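Stores and Supplies: wrapped rolls

9/17/20

Members of the Campos workshops are reminded that rolls are now issued from the supply room in their original wrapping. Each should be laid on a clear white board and its label read before the plastic is opened. The present stock stands at 243 rolls.
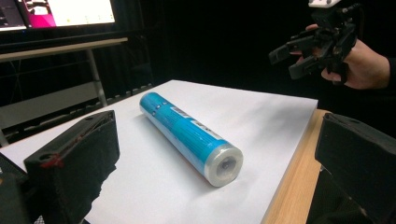 Razia Siddiqui has asked whether a roll that has been opened but not used up may be returned, as her group seldom finishes one in a session. It may, provided that the label is kept with it.

Mesh baskets are provided for returns and should be placed on the board beside the work. Rolls of different kinds should not share a basket.
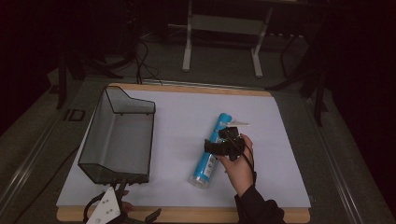 Baskets are to be brought back to the supply room at the close of each session, and any shortage entered in the stores book. Requests for further stock should reach Daithí Scanlon in writing. The next full check of supplies will take place in March.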